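Clirimis showroom, progress report to Valtent
26th March
Prepared by Carys Parry

1. Floor and power
The polished gray marble floor is in use. Cabling is still run loose across it to a white power strip — fixed outlets are due in November. The musical-note wall strip stays.

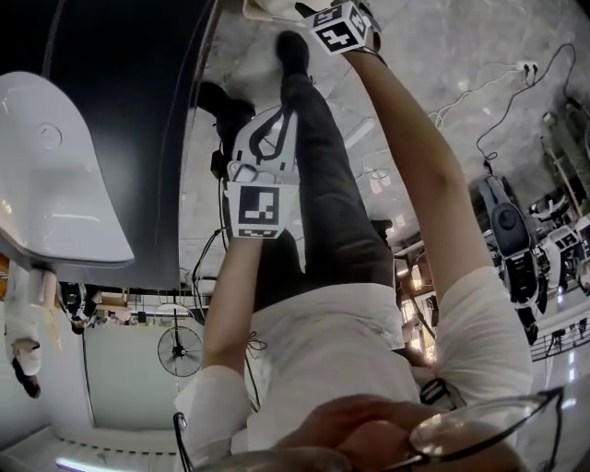
2. Bath and washing area
The black countertop has its white basin and tall black faucet. The white vanity stands against the left wall, with the green freestanding tub to its right. Roller blinds cover the three windows. Shahram Bagheri has approved a further 500 dollars for cloths and soap. 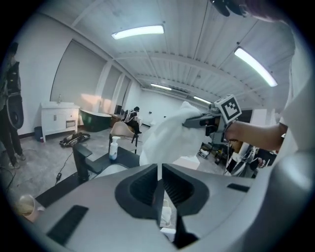
Fig. 2. Washing area, with cloth held up near the countertop.

Open item: Debnath to quote for the outlets.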